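Search this newsletter Enter keywords Go

Home | Issues | Methods | Data Notes | Hardware | Subscribe

Methods: Closing labels for soft packaging in handheld gripper data

Fri 31 August

The Notov group in Ullville has finished the second round of its work on grasping soft packaging, and the results are stable enough to report. The short version is that changing how the closing of the jaws is labeled in the training data did more for grasp success than any change to the policy network we tried over the same period. The longer version follows, with the parts that did not work.

Background

Notov trains manipulation policies from demonstrations recorded with handheld grippers. An operator carries the gripper, does the task by hand, and the camera on the tool records what the jaws see. The pose of the tool and the jaw opening are logged against the video. The policy then learns to predict a short chunk of future tool motion and jaw opening from recent images.

For rigid objects this works well with little attention to the jaw channel. A jar has one diameter at a given height. If the policy predicts an opening slightly smaller than the jar, the jaws stop on the glass and the grip holds. Errors in the predicted opening are absorbed by contact.

Soft packaging breaks that assumption. The final jaw opening on a bag depends on how much material has gathered between the pads, how full the bag is, and how hard the operator squeezed. Two demonstrations on the same bag from nearly the same approach can end at quite different openings. Averaged over a dataset, the policy learns a middle value that is too wide for a thin fold and too narrow for a full one. On the robot we saw this as a slow, hesitant close that stopped early and let the edge of the bag slide out during the lift.

In February we logged failures on the first-round policy and sorted them by hand. The early stop was the largest group. The next was a close that began before the jaws had reached the material, so that they met in front of the bag. Both failures come from the jaw channel. Approach pose was usually acceptable.

What changed

The raw jaw opening is no longer the training target during contact. Each demonstration is split into phases using the logged opening and its rate of change:

Approach. The jaws are open or moving toward an opening that clears the material. The target is the measured opening, as before.

Commit. The operator has started to close and does not reopen before the lift. The target is a closing command at a fixed rate, independent of the opening finally reached.

Hold. The measured opening has settled. The target is a constant inward command, limited on the robot by motor current.

Release is handled like approach. The policy therefore makes two decisions about the jaws on soft material: when to commit and when to let go. How far to close is left to the material and the current limit.

The commit point is the delicate part. A simple threshold on closing speed marks it too late in slow demonstrations and too early when the operator adjusts the opening on the way in. We now search backward from the settled opening to the last moment when the jaws were either still or opening. This is cheap, needs no tuning per operator, and fails mainly when a demonstrator closes in stages. Those recordings are flagged and reviewed by a person.

The current limit is the same for every object in the tests. We tried a learned limit and dropped it. Handheld recordings carry no reliable force signal, so the network had nothing to learn it from except the appearance of the material, and it latched on to color.

Data

The retraining set for this round is small. It contains around 200 demonstrations on top of the first-round data, all of them on bags, pouches, wrappers, and flattened packaging taken from household storage. Operators worked on tables in storage rooms and kitchens with the normal contents of the room left where they were. We consider this important. Policies trained only against a bare backdrop had a tendency to approach strong color edges in the background once they were moved to a furnished room.

Piles were laid out by the operator at the start of each recording. The written instruction was to mix surface types, to let items overlap, and to leave clear table in front of the pile for the approach. Operators were asked to take whichever item they judged easiest to free. No item order was given. An earlier protocol with a fixed order produced awkward grasps, where the operator reached past a loose item to get at a trapped one, and the policy copied the reach.

The first-round data was relabeled with the same script. No old recordings had to be redone. This was the main practical attraction of the method, and groups with an existing archive should be able to repeat it on their own logs provided the jaw opening was stored at the full video rate.

Results

Evaluation was done in 3 rooms that do not appear in the training data, with objects bought separately. A trial counts as a success if the item leaves the pile, is carried clear of the table, and is still in the jaws when the arm stops. Dragging a second item along is allowed if it falls back on the table.

With phase labels, the policy reached 97 percent on pouches and drawstring bags. These have thick seams or gathered necks, and once the commit timing is right there is plenty to hold. Crumpled plastic bags improved by a similar margin over their earlier result but finished lower. Paper bags came next. Flattened strips and wrappers lying tight against the cloth remain poor, and the gain there was within the spread between repeated runs, so we claim none.

The early stop has almost vanished from the failure log. The early close is less common but still present, mostly on transparent material, where the policy seems to misjudge the distance to the near fold. We have looked at the predicted commit times on these trials. They are more scattered than on opaque items, which suggests uncertainty in perception. A label fix will not cure it.

Approach motion was not changed by the relabeling, as far as we can measure. Time per grasp went down slightly. Most of that is the faster close.

Ablations

Using the fixed-rate close on every object, rigid ones included, cost very little. Jars and boxes were held as before. The one exception was tall bottles with a narrow neck, where the faster close sometimes tipped the bottle before the second jaw arrived. We keep the measured opening as the target for rigid items, which means the dataset needs a soft or rigid tag per grasp. Tagging is done by hand and takes little time.

Replacing the backward search with the speed threshold removed about half of the gain. Removing the hold phase, with the jaws simply left at the last position, brought back slipping during the lift, mainly on bags whose contents shifted.

A larger image encoder made no useful difference on soft items under either labeling. We had expected it to help with transparent packaging.

Hardware notes

The evaluation arm at Ullville carries the same jaws and pads as the handheld tool. An attempt to run the policy with harder pads went badly. The current limit had to be raised to get a grip on thin plastic, and paper items then tore. Laaksonen, which machines the jaw linkages for us, has supplied a revised set with less play at the pivots. They were fitted too late for this round, so all numbers above are from the old linkages.

Guner has run the relabeling script on its own warehouse recordings and reports the same reduction in early stops on poly mailers. Their gripper is wider and closes more slowly, and the commit search worked without modification. They found one error in our script, a wrong time offset when a recording starts with the jaws closed. It is corrected in the current release.

Open problems

Flat items are the next target. Operators deal with them by pushing the edge until it buckles and then closing on the raised fold. The push and the close are a single fluid motion in the recordings, and the current phase split puts the commit point somewhere inside the push. A separate label for deliberate contact before closing is the obvious step, but the handheld log does not show contact directly. We are testing whether slight changes in the pad outline in the tool camera can stand in for it. Early results are mixed.

The second problem is choice of item. With the operator free to pick, the demonstrations disagree about where to go first, and the policy sometimes hovers between two candidates before moving. A short goal hint, such as a point in the first image, removes the hovering in simulation – we have not yet tested it on the arm.

Further collection will concentrate on mixed piles, with thin plastic, paper, mesh, and cloth on the same table. 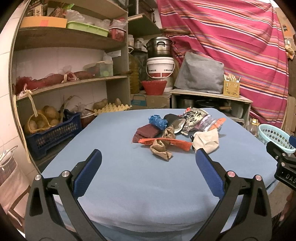 Each new recording will carry the soft or rigid tag from the start, along with a mark for staged closes entered by the operator at the end of the take. The relabeling script, the failure categories, and the evaluation protocol are in the project repository. The recordings will follow when the review of background content is complete.

Related items

Pad wear and its effect on grasp repeatability
Synchronizing jaw opening and video on handheld tools
Failure logging at Notov: categories and procedure
Goal hints for cluttered tables, simulation results
Data Notes: tagging rigid and soft grasps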